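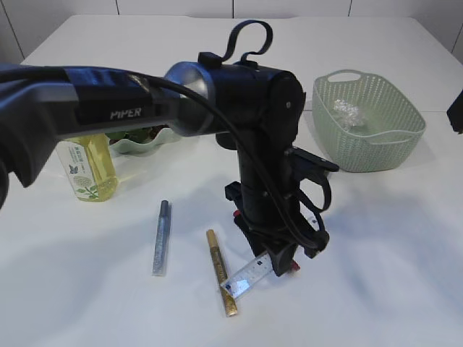
Working out whether a team is safe or relegated

This page explains how to establish, before the season ends, whether a football team can still be relegated. It covers leagues with three points for a win and one for a draw. The method needs a current table, a list of the remaining fixtures and the competition's rule on teams level on points. A spreadsheet helps but paper is enough.

What you need

1. The table, with played, goal difference and points columns. Check that all teams have had their results entered, including rearranged matches.
2. Every fixture still to be played. Include postponed matches that have no new date.
3. The number of relegation places.
4. The tie-break rule. Some leagues use goal difference first, others use the results between the level teams, and a few order a play-off.
5. Any points deductions, pending or already applied.

Step 1: Work out the maximum points

For each team, multiply the matches remaining by three and add the result to the current points. Put the figure in a new column headed Max. The current points column serves as the minimum, as a team that loses every remaining match stays where it is.

Do not assume that every team has the same number of matches left. Use the fixture list to count them, and compare the answer with the played column. If the two disagree, one of them is wrong and should be corrected before going further.

Step 2: Apply the simple test

Take the team you are checking and note its current points. Count the teams whose maximum is lower than that figure. If there are at least as many of them as there are relegation places, the team is safe.

For relegation the test is reversed. Take the team's maximum and count the teams whose current points are already higher. If there are enough of them to fill every safe position, the team is down.

A team that passes the simple test for safety needs no more work. A team that fails it may still be safe, and this is where most published tables stop too early.

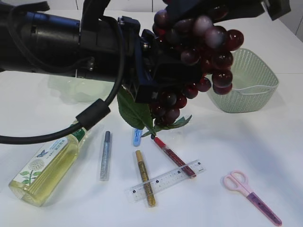 Step 3: Check who still has to play whom

The simple test treats each maximum as if it could be reached independently. When two teams near the bottom meet, they cannot both win, so their maximums cannot both be reached.

Take a Sunday division in which the bottom two are relegated and four teams are still involved. Each has two matches left, so six points are available to each of them.

Mizuno: 40 points, maximum 46
Stellora: 38 points, maximum 44
Tirkar: 34 points, maximum 40
Zaltbridge: 34 points, maximum 40

The remaining fixtures are:

First round: Tirkar v Zaltbridge, Mizuno v Stellora
Second round: Stellora v Tirkar, Zaltbridge v Mizuno

On the simple test Mizuno are not safe, as Tirkar and Zaltbridge can each draw level with them. The fixtures narrow this down. Only the winner of Tirkar v Zaltbridge can reach 40. If that match is drawn, neither side can finish with more than 38, and Mizuno are safe whatever happens in their own games.

If there is a winner, Mizuno can be caught on points only by losing both of their matches. A single draw takes them to 41, out of reach of both clubs.

Step 4: Build the worst case

For the team being checked, fill in the remaining results in this order:

1. Give the team a defeat in every match.
2. Give wins to the rivals that can overtake it, where they are playing teams outside the group.
3. For matches between rivals, try each of the three outcomes in turn.
4. Recalculate the table after each one.

In the division above, the worst case for Mizuno has them losing to Stellora, who move to 41. Tirkar beat Zaltbridge and then Stellora to finish on 40. Zaltbridge beat Mizuno and finish on 37. Mizuno and Tirkar are level, with one of them to go down, so the tie-break decides it.

Step 5: Deal with ties

Treat goal difference as open until the last match has been played. A gap of 30 goals is very unlikely to be made up in two games, but it is not a mathematical certainty and should not be marked as one. Use a separate label such as "safe barring goal difference".

Results between the level teams are different. Once both meetings have been played the record is fixed, and it can be used as a firm result. If three teams may finish level, read the rule again – many leagues use a mini-table of all the matches between the three.

Spreadsheet layout

Ryota Kudo's layout keeps one row per team and one row per fixture on the same sheet, with fixtures starting at row 101 so that the team rows can be extended without breaking the formulas. Enter H, D or A in the result column and let the points column add them up. Keep actual results and trial results in separate columns, and clear the trial column after each check.
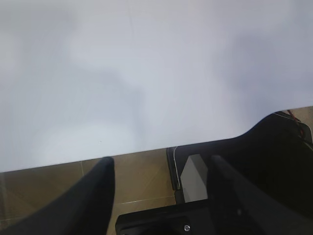
White tabletop with a tiled floor below its front edge.

Common errors

Using three points for a match already abandoned. Check whether the league has ordered a replay or let the score stand.

Leaving out a pending deduction. Run the table both with and without it.

Checking only the team directly below. With two relegation places, both have to be filled by other clubs before a team is safe.

Repeat the check after every round, starting again from Step 1 with the new table.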